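Trindow Growers - Vegetables and Allotments

Overwintering broad beans: sow in November or wait for spring?

Posted by Feven Lemma, 6/6/25

Hello all! First year with a proper plot and I am completely hooked, so please forgive the long post. I put in two rows of broad beans in early spring, one of a tall variety and one dwarf, and they've been lovely - flowers all the way up, bees everywhere, and I picked my first bowlful this week. Small ones, eaten raw with a bit of salty cheese. I had no idea they could taste like that!

The trouble is blackfly. The tall row is smothered at the tips and I've read that beans sown the autumn before are further along by the time the blackfly turns up, so they get off more lightly. I'd love to try it. My soil is heavy clay though, and the bottom third of the plot sits wet all winter (there were puddles when I took it on). Our site is up the hill at Gimgate, 620 feet above sea level according to the sign on the gate, and it catches every wind going.

So, is it worth sowing in November up here, or will I just be feeding the mice? And what do I do about the blackfly on this year's plants in the meantime? Also does anyone know how far apart the double rows should be, as my seed packet and my library book don't agree.

Feven

Obaidul Mondal
652 posts

Welcome Feven, and what a good crop to get hooked on! Yes, do it, but not in the wet bit. Cold hardly bothers autumn beans once they're a few inches high, and mine have been flattened by snow and stood up again. Sitting in water all winter is what kills them. The seed goes soft and you dig down in January to find a brown skin with nothing in it.

What I do on clay is make a ridge. Rake the soil up to about a hand's height, sow along the top two inches deep, and let the rain run off into the path. No muck, no feed. You want them short and tough going into winter, and if they're rich and leafy they snap in the first gale. For the same reason I wouldn't sow early. First or second week of the month is right, and if they're showing only a few inches by Christmas, be pleased.

Choose a hardy variety too. Aquadulce Claudia is the old favourite and I've never had a reason to change. Your dwarf one may be fine for spring but check the packet before you trust it outdoors in winter.

Spacing: 20 cm between plants, and the same between the two lines of the double row, then leave yourself a good path before the next pair. Stakes at the corners and string round the lot, which you will need on your hill. Put the stakes in when you sow, while you can still see where the roots aren't.

Blackfly: pinch out the top few inches now, today if you can, and take the tips off the plot with you. If they're clean you can steam them like spinach and they are delicious - my favourite bit of the whole plant, if I'm truthful. Then squash what's left with your fingers or knock it off with the hose in the evening. Look for ladybird larvae before you do, little grey and orange crocodile things. Leave those be!

Hedvika Šimek

just grow them in pots at home and plant out in march. no mice

Dilani Sheikh
40 posts

Agree with nearly everything Obaidul says, and I do love these bean threads. One thing to add on mice, as they had my whole first sowing. I now start a dozen spares in deep pots in the cold frame on the same day and use them to fill the gaps in February. The pots want to be deep, as the roots go straight down and hate being cramped. Toilet roll tubes work if you keep them upright and don't let them dry out. Hedvika's way is good for a windy site as well, I've just never had enough pots!

On the rows themselves I lay holly clippings over the top after sowing, and take them off when the shoots are through. Fleece helps against pigeons but peg it well or it'll be in the next village.

And keep sowing in spring too. The autumn row gives me up to three weeks' head start, then the spring one takes over, and by that point the freezer is filling nicely. When they finish, cut the stems at ground level and leave the roots in. I follow mine with leeks.

If you get a glut, pod them all in one go with the radio on, blanch for two minutes, cool, then slip the grey skins off the big ones. Mash with lemon, mint and a clove of garlic, on toast.

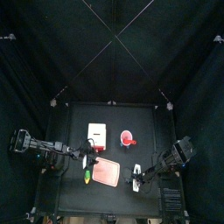
Red chopping board at the ready

Please come back in spring and tell us how they did, Feven. I want to hear about the first flowers!

Feven Lemma

Thank you all so much! Tops pinched out this evening and yes, we ate them, in an omelette. I'm going to use the upper end of the plot with a ridge, and start some pots as well. Off to find holly.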